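Let the Bench Players Play

I have followed the women's team of Lelden for 8 seasons, first from the cheap seats behind the basket and later from the side, where one can hear the coaches. I am not a coach myself and I played only at school. Still, I would like to say something about a habit in our league which I think does harm, and which is seldom discussed in the match reports.

The habit is this. When the game is already decided, with a difference of 20 points and a few minutes on the clock, the coach takes off her starters and sends in the youngest players. The public claps politely and begins to look for its coats. The young ones run too fast, throw the ball away two or three times, and after the game it is said that they are not ready.

But how could they look ready? They have been sitting for an hour and a half. Their legs are cold. The opponent has also changed her whole team, so nobody on the floor has played with the others under pressure. From such minutes a coach learns very little, and the player learns mostly to be afraid of her next mistake.

In December we lost at home to Grukari by 2 points. Our two guards had played nearly the whole match, and in the last quarter one could see it in their shots, which all fell short. On our bench sat a girl who had scored 15 in the cup game against Revow when the flu had taken half of the team. She did not come in for one second. I do not say that we would have won with her. I say that a rested player is also a kind of advantage, and that we paid for it and did not use it.
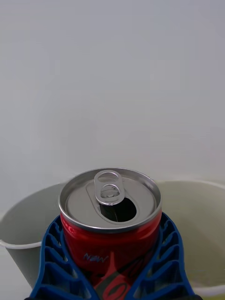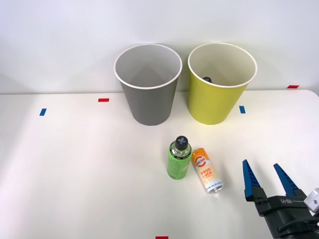
The usual answer is that trust must be earned in training. I agree with this up to a point. Training shows who listens and who works. It cannot show who stays calm when the hall is loud and the referee has just given a strange foul against her. For this there is only the match, and preferably the second quarter, when a mistake still can be repaired and the experienced players are there beside you to help.

Fang, who have a smaller budget than we have, do it differently. They bring their substitutes early, two at a time, always together with three of the regular players. Sometimes they lose a lead by it, and I have heard their own supporters complain loudly. But by spring they are a team of ten people, while we are a team of six with some tall friends in tracksuits.

I know that a coach is judged by results and not by the opinion of people like me. If she loses a close game with a young guard on the floor, she will be asked about the guard. If she loses it with a tired star, it is called bad luck. This seems to me unfair to the coach, and we in the stands are partly guilty of it, because we are the ones who groan at the first bad pass.

So my request goes in both directions. To the bench at Lelden: please try it in the next home match, before half-time, with the score still open. To the rest of us: if the girl loses the ball, let us keep quiet for once and see what she does with the next one.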